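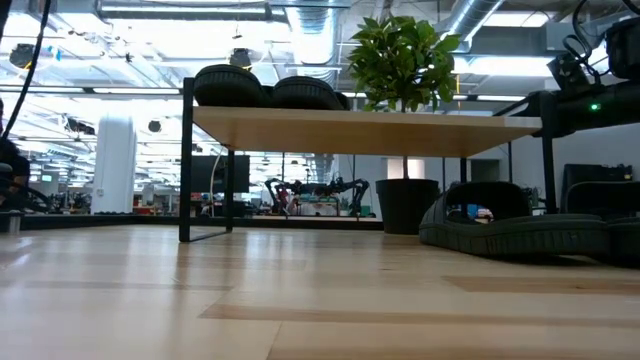
Shoes on the low table or on the floor?

Rumley
We have a light wood floor in the entry and a low table with a light wood top and thin black metal legs. The black ribbed ones go on the table, the green rubber slides stay on the floor next to it, and the plant is behind. My wife says shoes don't belong on a table at all. I say it's six inches off the ground and it's basically a shelf. The floor was refinished in August, 975 dollars, so I'm trying to keep grit off it. What do other people do?

gratedance22
A low table by the door is a shoe bench whether you call it that or not. I'd put the slides up there too. Ribbed rubber soles hold sand, and the sand is what scratches.

Fistby
Disagree with the above. Put everything on the floor on a tray. If you ever want to set a bag or the mail on that table you'll be setting it where the soles were. Boot trays are 15 dollars at any hardware store.

Rumley
We had a tray. It slid, and water sat under it without us noticing until the finish went cloudy. That's part of why we refinished.

Fistby
Then you need a tray with feet, or a mat under the tray. Lift it once a week and wipe. A tray didn't do that to your floor, leaving it there did.

Rana
The part I would worry about is the rubber slides. Some dark rubber will stain a floor finish if it sits in one spot for months. I had a rubber-backed mat do this in our laundry room and the yellow patch never came out. Check underneath them before you decide anything.

Rumley
Checked. No marks yet, but they've only been in that spot a few weeks. Is it all rubber or just the cheap kind?

Rana
I don't know how you'd tell by looking. Mine wasn't cheap. I keep all rubber off finished wood now and that includes the garden clogs.

gratedance22
Same problem applies to the tabletop then. If it has a clear coat it can stain too. Cut a piece of felt or cork to fit and set the shoes on that.

Chrysoula Margaritis
I clean houses and I see a lot of entries. The ones that stay clean have a doormat outside, a washable mat inside, and a raised rack with open slats so the dirt falls through to where you can sweep it. A solid top works if you wipe it. Most people don't wipe it. Also, glossy floors show everything, so expect to sweep every day either way.

Also be careful with the plant. If the pot is on bare wood, get a saucer under it and felt under the saucer. I've seen more black rings from plant pots than from shoes.

Rumley
The pot is right on the wood. I'll fix that tonight. It gets watered every 2 weeks so I hadn't thought about it much.

Fistby
Still say no shoes on the table. But yes, do the pot first.

Rana
Cork pads under the pot can hold water too. Get one of those plant stands with legs so air moves under it.

Rumley
OK. Plan is a stand for the plant, cork on the tabletop, slides go up with the rest. My wife has read this and is siding with Fistby, so the cork may end up on a rack.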